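Packing room and tea kitchen, Uratwood – walk-round checklist with comments
Checked by: Amparo Cuesta. Copy to Trunel site office. June round, started at 19:00.
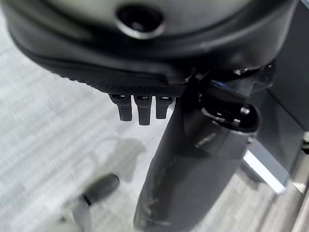 1. Floors and walkways
Free of trip hazards: PARTLY
The last report says "all clear". I don't know when that was true. The route from the door to the benches was fine, the one past the flat cartons was not. I moved a roll of strapping out of it myself and would bet on finding it back there next time.
Floor tape in good condition: NO
Lifting at both corners by the sink. It was marked "to be replaced" on the previous sheet too.

2. Benches and tables
Stable, no rocking: YES
Surfaces wiped down: YES, so I'm told
The cleaning sheet has a tick in every box, all in the same pen and the same slant. I would like to see initials and a time instead.
Knives and cutters put away when not in use: NO
Two cutters left on the end bench with blades out. The holder on the wall was bought for this exact purpose.

3. Shelving
Fixed to wall: YES
Load label fitted: YES
Heavy items on lower shelves: PARTLY
The label says 21 kg per shelf. The Cabello cartons on the second shelf have no weight written on them, so whoever ticked "within limit" was guessing. Weigh one and write it on the side.

4. Tea kitchen
Kettle lead undamaged: YES
Appliance test sticker in date: CAN'T TELL
Sticker 449 is on the kettle, but the date has rubbed off. The register has 449 down as a toaster. One of these is wrong and I'm not passing either until it's sorted out.
Fridge clean, food labelled: NO
"Please label your food" is on the door. I found one label, and it said "food".
Tea towels changed: YES
Clean ones in the drawer. Credit where due.

5. Electrical
No extension leads plugged into each other: YES
It took two visits to get a yes here. Please keep it.
Sockets free from cracks: YES
Leads kept off the floor: PARTLY
The Drornach cable clips have been put up along the back wall and half of them have no cable in them.

6. Fire
Extinguisher in place and pin fitted: YES
Exit door opens fully: YES
I opened it. The sheet asks for the door to be opened, and looking at it from across the room doesn't count.
Waste card and film cleared daily: NO
The cage was full to the top. "Daily" seems to be read loosely on this site.

7. First aid
Box on hook: YES
Contents match list: NO
Plasters down to the last strip, no eye wash. The list inside the lid is for a different size of box, so a match was never going to happen.

Actions
Cutters into holder – before the next shift.
Kettle and toaster – out of use until numbers are checked.
Cage – empty tonight, and again tomorrow.
Floor tape – Trunel to give a date. "Soon" was the answer last time.
First aid list – replace along with the missing items.

Result: passed with comments for items 1 to 3 and 5. Items 4, 6 and 7 to be looked at again, by me, without notice.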